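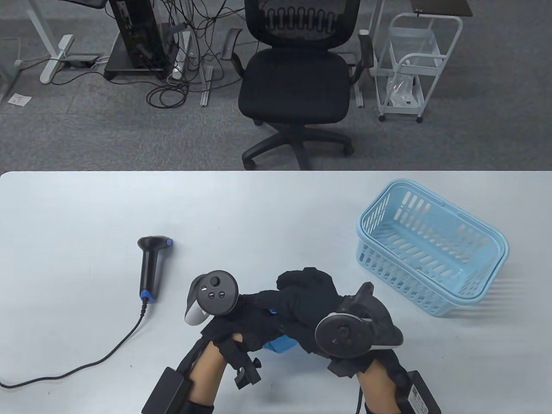 Zosley Teleop Kit: demo day notes and what you get

Hi again from the Zosley shop! We had our May open day at the Anstead unit and I promised everyone who came that I'd get the product page caught up with what they tried, so this is a bit of a mix: some specs, some ordering stuff, and a lot of me going on about cloth.

If you missed it, the kit is the one you wear on your hands. A tracked controller sits on the back of each hand, held on with black straps, and a battery pack rides along the outer side. Your fingers stay free, so you pick things up the way you always do, and the motion gets recorded for your robot to learn from. People kept asking where the trigger was. There isn't one you need to hold. You start and stop a take from the software and then you just get on with the job.

What people tried

We set up 2 stations. The one by the door was small parts, which went fine and which I won't say much about. The other was the fabric table, and that's where the crowd stayed all afternoon (I had planned on giving it an hour, ha). White tabletop, a light blue plastic basket, a barcode scanner, and a heap of cloth to sort out. Black cloth is the mean one. It bunches up over your fingers, you can't see where one layer ends and the next begins, and half the time you're hunting for a corner by feel. I put it out on purpose, partly so that visitors who fold laundry for a living could show me up, and they did!

One visitor from a linen service got into a rhythm so quickly that I stopped talking and watched. She told me afterward that she forgot she had the controllers on until she tried to scratch her nose. I'm counting that as a review.

By the end of the day we'd saved 838 takes, and I've been going through them in the evenings. Plenty are messy. Somebody dropped a cloth on the floor and kept right on going, and I'm leaving that one in the set.

What's in the box

2 hand mounts, left and right, with straps
2 battery packs
4 spare straps (they do stretch after a few months of daily use)
Charging cable
The Altora recording software, one seat
A printed setup card that I rewrote after the open day, see below

The controllers themselves aren't included. Most of our customers have a pair already, and if you don't, write to us before you order and we'll tell you which ones fit the mounts.

Things I learned and changed

Straps first. I used to tell people to pull them snug and leave it at that. Now the card says to make a fist, tighten, then open your hand all the way and check that nothing pinches. If the controller wobbles when you shake your wrist, go one notch tighter.

Cable routing is the other big one. Run it down the underside of the hand and toward your body. If it goes over the thumb it'll catch on fabric sooner or later, and I watched it happen to three different people before lunch.

Also, the tracking ring likes to be seen. If you bury both hands deep in a pile of towels, you'll get gaps in the take. The software marks those spots in yellow now so you can decide whether to keep them or record again.

Questions from the day

Smaller hands? Yes, the short strap set is free, just put a note on your order.

Left-handed? Both mounts work the same, so it makes no difference.

How long does it take to learn? I'd say one cup of coffee. The slow part is learning to work at your normal speed with people standing around you.

Can we record while using other gear? Sure, handhelds and scanners are fine, you just need enough palm left to grip them. Try it with your own stuff before a long session.

Price and shipping

The full kit is $3,015 and ships from Anstead. If you'd like to try one before spending that kind of money (I would!), our friends at Campos keep a demo set and will book you a table for the morning. Bring your own items if you can. Somebody came to us with a bag of fitted sheets and I'm still a little mad about it.

Orders placed before noon go out the same day. Replacement straps and batteries are on the spares page, and the new setup card is there too as a free download for anyone with an older kit.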